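7.4 Gripper stops before it is fully closed (fault 139)

Fault 139 appears on the Fulo panel when the fingers stop short of the closing position for longer than 3 seconds. The arm holds where it is and the Netow controller refuses new moves.

CAUTION: The fingers may still be under force. Keep hands clear until step 2 is done.

1. Press the stop button on the base.
2. Wait for the panel light to go out – up to 20 seconds.
3. Look between the fingers for anything trapped.
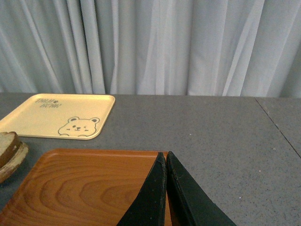

Most cases of fault 139 come from a finger touching the rim of a tray on the way down. The force reading jumps and the controller takes it for an object. Check the approach height against every item on the table. A wooden tray with a raised rim, reaching as far as the left finger, needs its own height setting, even if the right finger is mostly over bare table.

4. Raise the arm by hand, at least 17 mm above the highest rim.
5. Wipe both fingers with a dry cloth. Do not use oil.
6. Release the stop button and run Close Test from the Service menu.

Note: Scuffs on the finger edges do not cause this fault. Replace a finger only if it is bent or cracked.

If the fault comes back during Close Test, leave the arm switched off and contact Mertens service in Fandberg with the panel log.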